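Home | Columns | Benches & Rigs | Archive | Subscribe

Last updated: October

Five Fingers, Two Reasons

Every year or so the office gets a new hand, and every year or so I am asked to be excited about it. The latest pair came with a controller from Van Hecke and a quote I had to read sitting down. They have fingers. They have knuckles. They have, according to the brochure, "human-level expressiveness," a quality I have never once looked for in a thing that puts cups on shelves.

I should say where I stand. I have spent most of my working life with two-finger grippers, the kind that open and close and have no further opinions. The one on my bench at Ornton is ugly, the pads are worn shiny, and it has picked up nearly everything I've asked it to. When it fails, I know why by lunch. When a five-fingered hand fails, you get a meeting.

Still, fair is fair, so we ran the comparison. All of it was in simulation, on the Pralavau kitchen tasks, which are the ones everybody quotes this season. Same robot body, same arms, same control rate, two sets of end effectors. We gave each of them 158 trials on the coffee machine and let the thing run overnight, which is the great charm of simulation: it breaks no crockery and it doesn't need me there at 3 a.m.
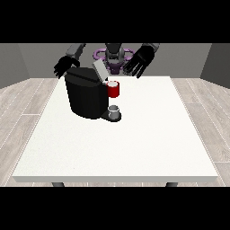 The coffee machine is a mean little task, and I've grown fond of it. A lid wants pushing and a mug wants holding, and those are different jobs that happen to live six inches apart. A plain gripper can push a lid shut with its closed tips, the way you'd shut a drawer with your elbow. It can also pinch a mug by the rim if you line it up just so. My gripper managed the lid all night long. The mug it dropped 31 times, mostly by arriving a hair crooked and shoving it off whatever it was standing on.

The fancy hands did better with the mug. There, I've said it. They could come in from a bad angle and sort of gather the thing up, the way a tired person does in the morning, and the score sheet was clear enough that I stopped arguing with it and went to look for trouble somewhere else.

I found it in the tuning. Getting the fingers to behave took the better part of a month. The gripper took an afternoon, and part of that afternoon was a sandwich. We went through 2,000 throwaway runs before the thumb quit hooking itself under things it had no business being under. None of that shows up in the results table, where the hand is simply the hand that won. I'd like a column for it. I have asked for a column before, at Trirkasthorpe, where they were very polite.

Then there's friction. In a simulator, fingertips stick to a mug exactly as well as you tell them to. Turn one number up and your clumsy hand becomes a surgeon. I don't think people cheat with this, or not on purpose. I do think they stop turning the number once the video looks good, and I include myself, having made some handsome videos.

So would I buy them? For a kitchen, with every handle and lid built for people, maybe, once somebody else has paid for the first two years of broken tendons. For the packing line, no, and I'd be suspicious of anyone who wanted to. Boxes don't care how many knuckles you have.

My real complaint is with the order we do things in. We pick the hand because it looks like ours, then go hunting for a job that flatters it. I'd start with the mug and the lid, write down what each one needs, and shop for the cheapest thing that covers both – even if it's a gripper on one arm and a hand on the other. I proposed this lopsided arrangement and was told it would look odd in the demo.

It would. I've put in for the simulator time anyway.

We use cookies to remember your preferences. By continuing to read you accept our cookie policy.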